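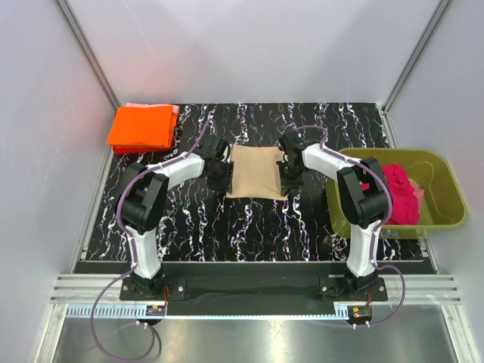 Folding square cloths: halves or thirds?

Home | Forums | Laundry & Linen | Search | Log in

grakska_oda
I have beige cloths, square ones, and I want them to sit nicely in the drawer. I fold on a black marbled top with pink and white streaks, very glossy. My question is: do you fold in half two times, or in thirds? With halves my edges never meet at the corners.

PercyInga
Halves, always. Spread it flat first, then hold both sides at the same time, left and right, and smooth from the middle. If you only hold one side the other one creeps, especially on a shiny top.

plomska476
I disagree with Percy. Thirds stand up by themselves in the drawer and halves fall over. I did my whole cupboard on Saturday and the colour side faces out on every one.

PercyInga
Depends on the drawer, mate. Mine is 300 mm deep and thirds leave a silly gap at the back.

grakska_oda
Thank you both. Is it a bad idea to fold on such a slippery surface? I could put a towel under.

skorum_lane
No towel, it drags the cloth and you get a crooked fold. And I use a green basket for the finished ones so they don't go back in the pile.

plomska476
I always use a towel under. Never had a crooked one.

grakska_oda
I will try thirds without the towel first, then with.

Recent threads
Grey marks on tea towels
Ironing napkins for a crowd
Which basket fits under the bench?

Contact us | Back to top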